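Diary, 03/12/2023
Sunday, day 5 with the Mesar arm

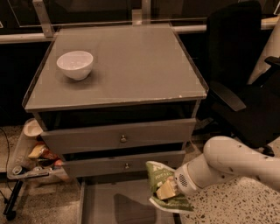

Is the Mesar worth paying for if all you want is someone to put the groceries away?

For most homes, not at this price. For a small office or a workshop with a snack shelf and a person who hates tidying, maybe, and only on the monthly plan.

OK, so that's where my head is tonight, and I wanted to get it down before I go back and forth on it again. I have until the end of March to tell Nattawut Kaewsai whether we keep the thing or send it back. He sold me the trial (very nicely, I might add - the man could sell me a second umbrella in the rain) and he keeps texting little thumbs-up signs, which I take to mean he'd like an answer sooner.

Came in at ten, coffee, socks still damp from the parking lot. Flonik is the software side of it, and Flonik wanted an update before it would do anything. Fine. Then it wanted me to agree to the terms again, and then it forgot the name of every drawer I'd taught it on Friday. I had typed those in with such care! "Top drawer," "middle drawer," "snack drawer," like labeling a kid's lunchbox. Typed them again. Said a word I won't write here.

After that it was a good morning, I have to be fair. The job I care about is called "put away" in the menu, and the idea is you give it a bin of mixed stuff and a place for it to go, and it goes. Today's bin was a bit of everything, a little white cup, a metal can, some packets. I stood by with the stop button in my hand like a nervous parent at a swimming pool. The potato snack in the green bag is the one I always want to watch, because bags are the hard part. A can is a can. A bag crinkles and folds and there's never the same thing to grab twice. It had the bag and a pale yellow block in the gripper at the same time, the two of them squashed up together over the open bottom drawer, and I caught myself holding my breath over potato snacks on a Sunday.

I like the gripper more than I like the rest of it, I think. The arm itself is bigger than the brochure made me feel it would be. Next to my plain gray bedside cabinet it looks like something that wandered in from a hospital. The white shows every mark too, and there are little dark specks on it already. I went at one of them with a damp cloth and got nowhere.

The bowl test I put off. I've got the small white bowl sitting on top of the cabinet ready for it, and every time I think about a ceramic bowl on a glass top I find something else to do. The Mesar manual says ceramics are fine in "gentle" mode. The manual also says setup takes one cup of coffee, and I was on my third. Tomorrow! Or Tuesday. I'd like to be in a better mood when I break a bowl.

Money, since I have to write it down somewhere. The monthly plan is 200, and that covers Flonik and a phone line to a human. Nattawut gave me that number twice and wrote it on the back of his card. If we skip the plan, the arm still works but you don't get new tasks, you only keep the ones you already have. That feels a little mean to me. He said everyone in the business does it, and I said my dentist says things like that.

The other one I looked at was the Kastow, back in the winter. It was cheaper and quieter and it had a nicer screen, but it wouldn't do drawers at all. Shelves only. The lady at the counter told me drawers were "on the roadmap" and I have a phone full of things that are on the roadmap. So Mesar got the trial, and I'm not sorry. It does drawers. It's slow, it goes down to the lower one like a person with a bad back, but it does drawers.

Called the help line around lunch about the lost names. Ticket 511, and a very patient guy at Thaweesak, who handle the service around here. He had me hold down two buttons and count, then he asked whether I'd saved the room before shutting down on Friday. I had not saved the room. I didn't know a room was a thing you saved! There's an icon for it, a tiny gray house down in the corner, and once he'd pointed it out I couldn't stop seeing it. He was kind about it. I've put a sticky note on the laptop that says HOUSE.

Things I want to ask Nattawut before I sign anything, so I don't forget like last time: does the plan stop if we go a month without using it, who pays for shipping if the gripper needs replacing, and can I have a second login so I'm not the only one who gets woken up by the update emails. Also whether he can do anything about the price if we take a full year. He'll say no and then call me back on Wednesday and say yes, that's how he does it.

Stayed later than I meant to. Wrote 4 pages of notes in the other notebook, mostly about bags, and ate my sandwich standing up. The chip on the front edge of the cabinet top is bugging me now too, and I should find out if that paint pen is still in the kitchen drawer at home. Saved the room before I left. Checked it twice. Need milk, and call Mom back.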